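Do you thin carrots if you planted them too close?
posted by Hanska, October 22, 2023

I sowed a whole packet in one short row (oops!) and they're coming up like grass. Pull some now or wait?

nusham16
Thin them when the tops are 2 inches tall. I snip mine with scissors so the neighbors stay put.

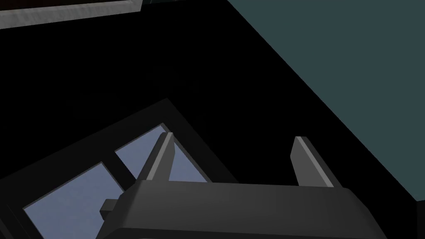
Then water the row well and thin again a few weeks later, the second batch is big enough to eat!

Gauthier
i never bother. mine come out kinda small but they taste fine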